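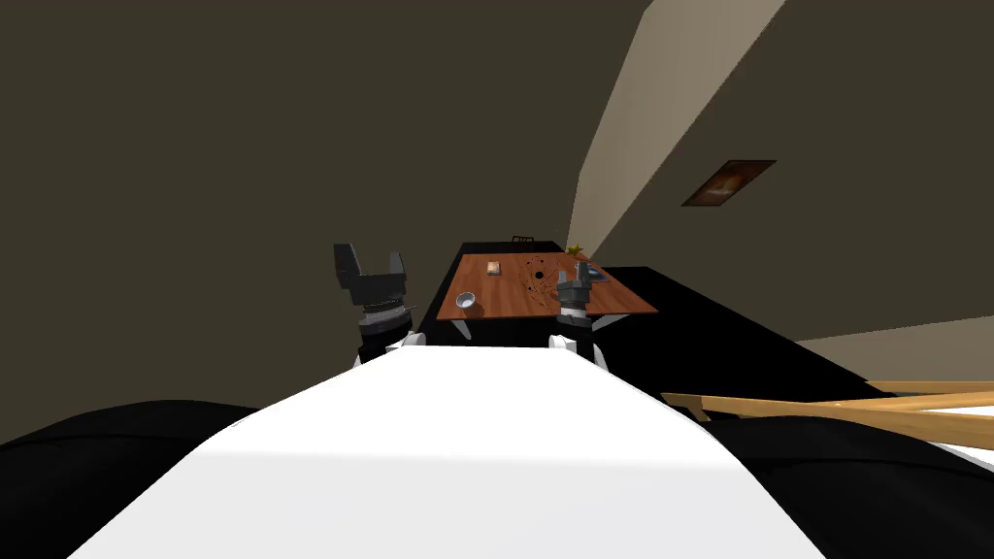 Getix Tabletop Sim Pack, first look

Posted June 2, 2019 by Pascual Valdebenito

Quick gallery, words later. Had the Getix pack for 9 days now. It's a simulator add-on: two-arm robot, furnished rooms, small props, you write the pick and place. Download only. $200 for one seat, $400 for a lab. Running it on the old desktop at Akonbridge, install was fine once I found the right driver. Docs are thin.

Room set is called Medina. Picked it cause of the clutter. Wood-top table, yellow star at the back, little tan box, metal bowl near the front left. Crib off to the right with a toy bus on the mattress. Both arms out over the near side, nothing fancy, default start pose more or less. Camera rides on the robot so expect tilt. Lots of tilt.
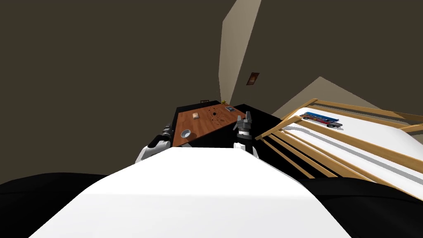
Miroslava Antoniuk wrote in that the lab seat only makes sense if you're going to script resets, and that she gave up on the menu and does everything from the command line. Fair. Menu is slow, and it forgets your last room every time you close it.

Wrist view next. Fingers open, star over at the left, pale board running behind it. This is the view I'd train on. Props have a bit of molded texture close up, better then I expected at this price. Walls and floors are plain as can be. 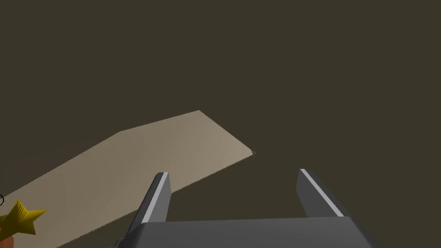 Can you bring in your own objects?
Up to 400 per project, mesh files only, and you set the weights by hand.

Did that with a few Cavgate parts. Took all evening. Scale came in wrong twice, check your units before you import. Collision shapes are auto generated and a bit fat, so small stuff gets nudged before you touch it. There's a slider for it, buried under Advanced.

Last one, same gripper type, fingers apart, gray pads facing in. Pads look right to me. Friction defaults too slippery, I bumped them.

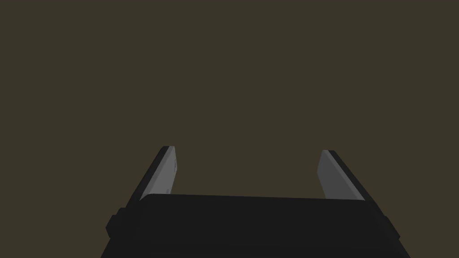

Gripper open, plain background. Getix pack, Medina room.

More when version 2 lands. Email me if you want my config files.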